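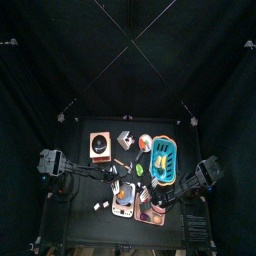
Unit 3: Stock Records and Cycle Counting

Reading for this unit: course pack, chapters on item masters and on count procedures. Bring a calculator.

1. Terms

On-hand quantity is the number of units the record says are in a location. Physical quantity is the number found there. The difference between the two, physical minus on-hand, is the variance. A negative variance is a shortage. A positive variance is an overage and is treated as an error of the same weight.

Record accuracy is the share of counted locations whose variance falls inside the tolerance for that item class. It is measured by location. Summing units over a whole warehouse lets shortages and overages cancel, and the resulting figure says very little about whether a picker will find the goods.

2. Item classes

Items are ranked by annual usage value (unit cost times yearly demand). Class A holds the few items that carry most of the value, class C the many that carry little. Class B lies between. Typical tolerances are zero for A, one percent for B and three percent for C. Items controlled by serial number take zero tolerance in any class.

3. Worked case: Molo

Molo is a distributor of household goods with one building. The item master lists 1,041 active items. Of these, 220 are class A.

Policy: each class A item is counted four times a year. With 220 items this gives 880 class A counts a year. Over 250 working days the load is 3.52 counts per day, scheduled as four. The spare capacity goes to recounts.

The remaining 821 items are classes B and C. If all of them are counted once a year, the added load is 3.28 counts per day. Students often divide by 365 here. Use working days.

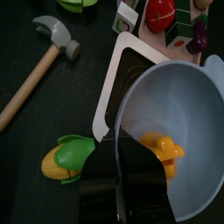

Rivas, June

Exercise set for Unit 3. Show all steps. Round only in the final line.

Problem 1. The Truralley depot reports 31 locations outside tolerance in a sample of 220. Compute record accuracy. (Check: 85.9 percent.)

Problem 2. The same depot recounts the 31 locations and finds that 3 of the variances came from miscounts. Restate the accuracy. Explain which of the two figures belongs in the monthly report.

Problem 3. Wustard receives goods by the case and issues them by the unit. The item master shows a case quantity of 12, and the supplier has changed to 10. State the sign of the variance after one receipt, assuming the clerk enters cases only. Which control would catch the error at the dock?

Notes on the problems

For Problem 2, a miscount is an error in the measurement, and the location record was correct. Keep a separate log of count errors by shift.

For Problem 3, do not adjust the on-hand quantity until the unit of measure has been corrected. An adjustment posted first will hide the cause, and the variance will return with the next receipt.

Cutoff: all receipts and issues must be posted before a location is counted. Where this cannot be done, record the time of the count and reconcile against open transactions.

Answers are due 19/06/2020 at the start of class.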